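4.3 Recording pick-and-place examples with the hand-held grippers

The Flovine sales sheet says a new object can be learned from 30 examples. Treat that figure with caution and plan for more.

1. Set the bin at the back of the table, within easy reach.
2. Put one gripper in each hand and check that the marker plates are uncovered.
3. Lead the cables away from your forearms.
4. Start recording, then close the jaws on the toy at an ordinary speed.

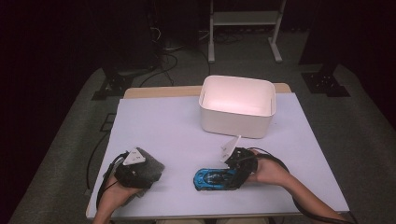
Fig. 7. Both grippers in hand, toy car held in the right one, bin at the back.

5. Carry the toy to the bin, let go and stop recording.

Note: Change the grip between examples. A set of 735 near-identical lifts will score well in the Adugna viewer and tell you very little.

Caution: Glossy toys can slip. Delete any example in which you steadied the toy with a finger.

6. Record at least nine examples with the toy gripped by one end, and play back the gripper view before keeping them.

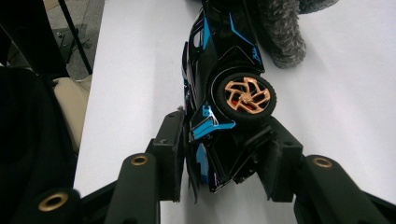
Zewditu Wako commented on the draft of this step that nine is far too few, and that her own set went past 4000 before end grips stopped failing. We have left nine as the minimum. Neither number has been tested properly.

7. Name the set and copy it to the Kidance folder.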